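Dindero Throwdown Batting Tee

$55, ships in July

I make these in my garage, so let me tell you what you're getting. I coached youth baseball for years and I went through batting tees like sunflower seeds. The rubber splits, the base tips over, and then some poor kid is chasing the thing across the infield (usually mine). So I built my own!

The base is a Drulomska cast plate and it weighs enough that a bad low swing won't knock it flat. The stem goes from 25 inches up to 50, so my Little Leaguers use it and so do the high school guys. It's a friction stem, no knobs to lose in the grass. Pull it up, push it down, done.

The cup on top is the part I'm proudest of. I tried a bunch of them and ended up with the soft Allisetti one, the kind with a rolled lip, and you really do feel mostly ball when you hit it. It'll wear out eventually, they all do. Spares are $33 for a pack, and they twist right on without tools.
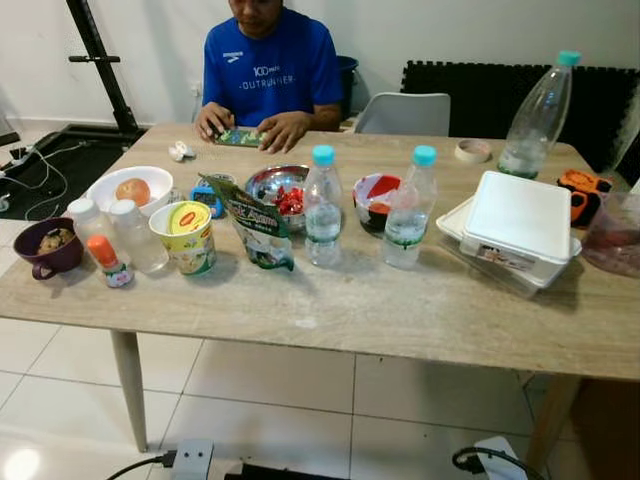
Storage gets asked about a lot. The stem comes out of the base with a quarter turn and both pieces fit in a regular bat bag, or you can lean them in a corner of whatever room has your workout stuff in it. If you've got a treadmill on the floor and black foam mats propped up against the wall, the tee will go right in next to the mats and hardly take up any space. I'd lay a mat down under the base if you hit indoors, it's pretty heavy on a nice floor.

Colors are black or Lumenta yellow. The yellow is LOUD and I love it, but it does show scuffs. Balls and net not included. Want a different stem length? Send me a note before you order and I'll see what I've got cut.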